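Grurnelville Open Day Recordings: Data Card

Status: released as is, December
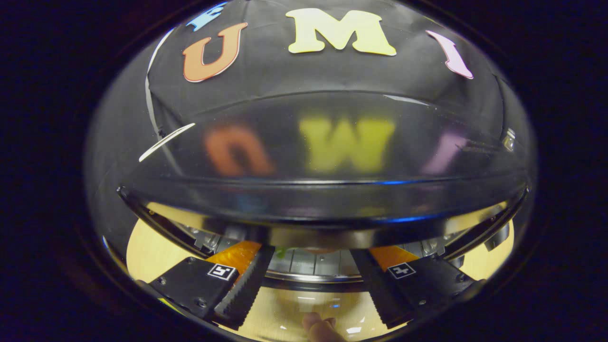 Black fabric with colored cutout letters, both finger pads open, a fingertip on or near the wood between them.

What this is

Recordings made with a hand-held gripper during the Zerna open day in Grurnelville. The clips are short, 3000 in all, from 33 setups. The poster promised "robots learning everyday skills." A person held the tool the whole time, so treat any claim about robot skill with care. No robot ran a task at this event.

Contents

Each clip has wide-angle video, finger opening width and a task label. The square markers on the finger mounts are there for measuring the opening. Labels were typed in during the demonstration by whoever was at the desk, and it shows. We fixed the spelling and left the rest alone.

Known problems

230 clips have a label that doesn't match the task. They are flagged, not removed.

Hands get into the view. If you plan to train on this, decide early whether you want them — we don't think a policy should learn to wait for a helpful finger.

Shiny parts throw back blurred, upside-down copies of the letters. An orange U shows up once that way. Our letter detector counted both.

The Zawadzka split holds out 5 setups. The Fuller split is random by clip and gives much nicer scores, mostly by testing on setups already seen in training. Please don't report it alone.

Not included

Audio, visitor comments, and the success rate quoted in the opening talk. We asked how that number was worked out and are still waiting.

Use

Fine for testing marker tracking and width estimates. We would not use it to compare policies.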